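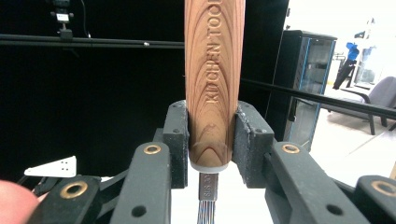

Oiling the wooden handles went faster than I had planned, so I can answer the list's questions from last month in one go. We did the whole kitchen drawer at the Prudovstead house, the spoons first and then anything that is part wood and part metal. The whisk was the awkward one. Its handle has a strong reddish grain with a tight dark ring pattern down near the collar, and that kind of spot takes up oil differently from the rest. It also has KITCHEN TOOLS cut into the wood, and oil sits in the letters if you let it. I go over engraving with a dry cotton cloth after ten minutes, then again the next morning. The shank below the collar is stamped SUS, which on kitchen goods usually means stainless steel, so I don't worry about getting oil on it. I wipe it off anyway.

Lefteris Gavalas wrote in July:

> I have the same trouble with every wooden-handled tool
> I own. After a year the handle goes gray and rough near
> the metal. Do you take the handle off to oil it? And do
> you sand first? I used 700 grit on a spatula and it came
> out so smooth the oil just sat on top.
>
> Second question. You said you were getting rid of the
> cup shelf. What are you putting the mugs on? We have
> the Flelley rail under the cabinet and it is always
> in the way of the toaster.
>
> Lefteris

On taking the handle off: no. Most of these are glued or pinned and you will not get them back on straight. Stand the tool upright, wires down, and work from the top of the handle toward the collar with very little oil on the cloth. If oil runs down behind the collar it stays there and goes sticky. A cotton swab is enough for the last quarter inch.

On sanding: 700 is finer than you need. I use 320 and stop when the fuzz is gone. If you have already gone too smooth, a light pass with 320 along the grain will open it up again. Don't sand across engraving. It rounds off the edges of the letters and then they look worn out.

The oil is plain food-grade mineral oil, the Flaso one in the squeeze bottle. I tried the Balaskas wax on two spoons and it looked good for a week, but it left white marks after the first wash. It may be fine on a bread board that only gets wiped.

As for the gray, I think that is mostly from standing in water. We had a jar by the sink for wet utensils and there was always a little water at the bottom of it. The jar is gone now. Wooden things get dried with a towel and lie flat on the rack overnight before they go back in the drawer.

I'll take the mugs separately. 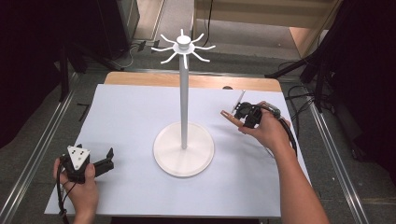

Message archived August 3, 2020. Page last changed the same day.

The cup shelf has come down and the mugs are going on a tree. I set it up on the white board on the table to have a look at it before giving it a place on the counter. It is white all over, with a round flat base that has a raised rim, and eight thin hooks that spread out from the top of the pole like a star. All the hooks start from the one hub, so the mugs hang in a ring at the same level. The older kind with pegs up the sides of the post takes up less room across, and if your counter is narrow you may want that kind instead.

Some notes for Lefteris and anyone else thinking of one:

Measure across with mugs on, not bare. A mug adds its own width on each side, and handles never hang quite straight.

Check the handles against the hooks. Thin hooks suit small handles, and we have two espresso cups that would never go on the old shelf pegs.

Load it in opposite pairs. With a tree this tall I would not put three heavy mugs on one side and leave the other side bare.

Dry the mugs first. The raised rim on the base will hold a few drips, but then you have to remember to wipe it out.

I would still keep the rail if you have the wall space for it - just move it to the other side of the sink, away from the toaster. Ours came down because the screws had pulled out of the plaster twice, and I didn't want to drill a third set of holes.

Still to do are the rolling pin, the two bread knives and the pepper mill. The mill has an old varnish on it that is flaking at the top, and I don't know whether to strip it or leave it alone. If anyone has stripped a turned piece without losing the fine lines, please write to the list and say what you used.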